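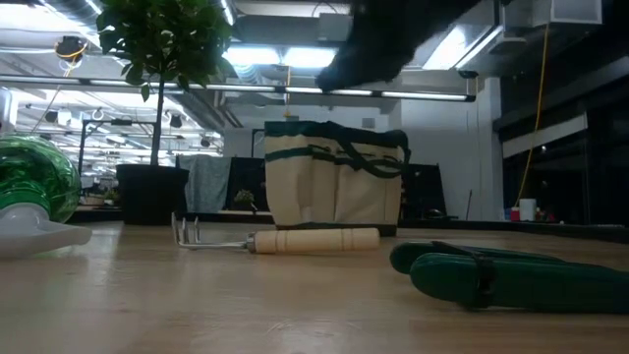
## About Stavenance

Small outfit, Hamside. We try out grippers, arms, cameras and controllers so other people can buy the right one first time. Started by Fernanda Teixeira and Bartosz Śliwiński in a rented unit in Brenville, moved when the benches stopped fitting.

Customers mostly growers, garden suppliers, a few packing firms. Hence the cultivators and tool bags. Thin tines, soft cloth, wooden handles, shiny plastic: good stuff for finding out what a gripper can't do.

## What we do

- Gripper against gripper, same objects, same table
- Camera positions, fixed and head height
- Controller swaps (slow, sorry, book early)
- Written report, plain English, failures included
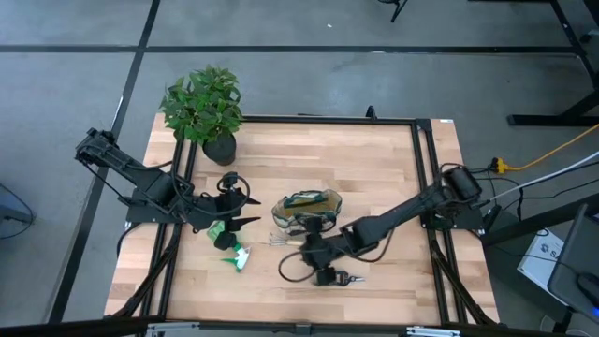

*Photo: B. Śliwiński / Stavenance*

Two-arm bench, pointed fingers on the left arm. Spray bottle and hand rake are regulars in the garden set. 407 grasps logged per gripper before we'll put a score on it. 1,121 for the Saarela comparison, becuase the client asked for more.

We don't sell hardware and take no comission from anyone who does.

## Visiting

Open bench afternoons start again in November, from 2pm. Bring your own objects, up to 3 per firm. Unit 41, round the back, ring twice. Fernanda does bookings, Bartosz does everything with a cable on it.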